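Category: Workshop Notes

Oiling and care of strip-built bench tops

Members who use the joinery room at Fludunthorpe will find the benches out of action for parts of August while the tops are scraped back and re-oiled. The work is done one bench at a time, so at least two will stay in use throughout. The notes below set out the method, partly for those helping and partly because several members have asked what to do with similar tops at home.

A strip-built top, often sold as butcher block, is made from narrow lengths of timber glued edge to edge. Each strip moves across its width as the moisture in the air changes. The strips move by slightly different amounts, depending on how they were cut from the log, and the glue lines take up the difference. A top in good order will swell and shrink as a single board. One that has been allowed to dry too far will open at the ends first, usually as a hairline gap along a glue line no deeper than a thumbnail.

Finish slows the exchange of moisture but does not stop it. What matters most is that both faces are treated alike. A top oiled on the upper face only will take up and lose water faster from below, and will cup. Three of the older tops here were finished on one side when they were made, and a straight edge laid across them shows the result. These have been turned over, left for a season and planed, and will now be oiled on both faces and all edges. End grain takes up several times as much oil as the face and should be coated until it stays visibly wet for ten minutes.

Preparation

Remove vices, stops and any screwed fittings. Scrape off glue with a cabinet scraper held at a steady angle, working along the strips. A chisel will lift glue faster but tends to dig in where the grain reverses, and in a strip-built top it reverses every inch or so. For the same reason a hand plane should be set very fine and used at a skew.

Sand with 80 grit only where there is damage. Go over the whole surface with 120 and then 180, and stop there. Finer grits close the surface and the oil sits on top instead of soaking in. Vacuum thoroughly, then wipe down with a cloth barely dampened with white spirit and leave overnight with the windows open.

Black marks around old screw holes are iron stain and will not sand out in a reasonable time. Oxalic acid solution will bleach them, but it must be rinsed off twice, and gloves and eye protection are required. Wycliffe Kinyua holds the key to the chemicals cupboard and should be asked before any is mixed. Brown or reddish streaks that follow the grain are mostly natural colour in the timber and need no treatment.

Choice of oil

We compared two products over the winter. Novero is a hard wax oil and gives a surface that resists water and glue well, but repairs show as a patch unless the whole top is gone over. Cleluren is a thinner oil without wax. It needs more coats and marks more easily, but a worn area can be wiped over in five minutes and blends in by the next day. For benches in shared use we have settled on Cleluren. Members with a desk or a kitchen top at home may well prefer the other.

Apply the first coat generously with a lint-free cloth, leave for fifteen minutes, and remove everything that has not soaked in. Oil left standing turns sticky and has to be scraped off. Allow a full day between coats. Three coats are enough for the faces. Edges have a fourth.

Used cloths must be laid flat outdoors to dry or put in the lidded water bucket by the door. Oil gives off heat as it cures, and a screwed-up cloth in a bin can catch fire hours later — this applies to very small pieces as well as large ones.

Colour and light 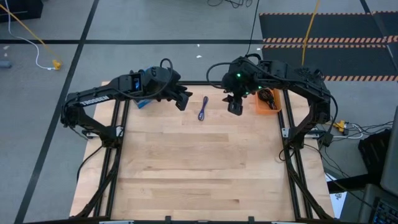
A strip-built top, with beige, tan and pinkish-brown timber side by side.

Pale timbers darken under oil by about one shade at once, and then continue to change for a year or more. Strips that look well matched when new can drift apart. Sun from the south windows speeds this up, and anything left standing in one place will leave its outline on the wood. Outlines fade once the object is moved, though a strong one can take most of a summer. Rotating the bench end for end twice a year evens out the exposure.

Routine care

Wipe down with a dry cloth after use. Wipe up water at once, and water-based glue before it skins over. Do not use household spray cleaners, most of which contain detergent and strip the oil. A light coat of oil in spring and another in autumn will keep a working bench in order. If a few drops of water left on the surface soak in and darken the wood within a minute, the coat is due.

Small gaps at the ends should be left alone until the air is at its most humid, normally late summer. Many will have closed by then. Those that remain can be filled with thin glue drawn in by a syringe and clamped overnight, with waxed paper under the clamp blocks.

Bench keys should be returned to hook 302 by 5 pm on the day before each bench is stripped. The order of work is pinned up inside the door.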